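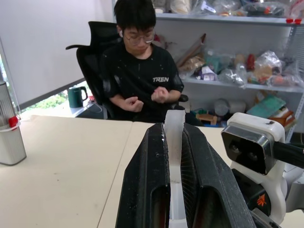 Veikko Valtonen
Member, Praline workshop group

Hi all, hoping someone has been through this. A few of us are teaching an arm to pick small toys and bits out of plastic bags and put them in a tub. We do it by remote control: one person drives with the leader arm, the gripper copies, and everything gets recorded, including the view from the camera on the wrist. We've got 300 runs so far and the thing still closes its fingers a bit early, about a finger's width above the table. If I drive it myself it's fine, so I don't think the hardware is to blame.

What I can't work out is whether I should keep recording more of the same, or go back and do it by hand guiding (motors slack, just push the arm where you want it). My mate reckons hand guiding gives smoother motion. My worry is that my hands will end up in the wrist camera's view, and then the arm learns to wait for a hand that never comes. We also get people sitting across the table while it records, and I have no idea if that matters. There's a window with a blind behind that side too, and the light changes a lot between morning and about 4 pm.

Any advice welcome, I'm not precious about starting over!

juntunen_garage
Regular

Don't throw out your 300. I had the same early closing on my little Davden arm and it was the way I was driving. I'd get close, start squeezing while I was still coming down, and because I could see the table from where I was standing it worked every time for me. The arm only had the wrist camera to go on, and from up there the last couple of centimetres all look pretty much alike.

Try this. Come down, stop dead for half a second, then close. Open all the way before you come down, every run. And drive while watching the camera picture on a screen, not the arm (this is horrible for the first hour and then you get used to it). I recorded 100 fresh ones that way, put them in with the best of the old ones, and the early grabs mostly went away. Chuck any run where you fumbled and had a second go, at least until the basic move is solid.

On the person across the table, I'd leave them in for some runs and out for others. Same with the blind, put it up and down. If every recording has the same fellow in the same chair, you could find it goes funny the day he's off sick.

Dustby
New member

hand guiding is way easier imo, we did 400 in a weekend and nobody's arms fell off. you do get hands in the picture though so yeah. what we did was guide it once, save the joint positions, step back and let it play the move by itself with the cameras recording. takes twice as long but the picture is clean. only works if you put the toy back in exactly the same spot, we used a bit of tape

also give the fingers a wipe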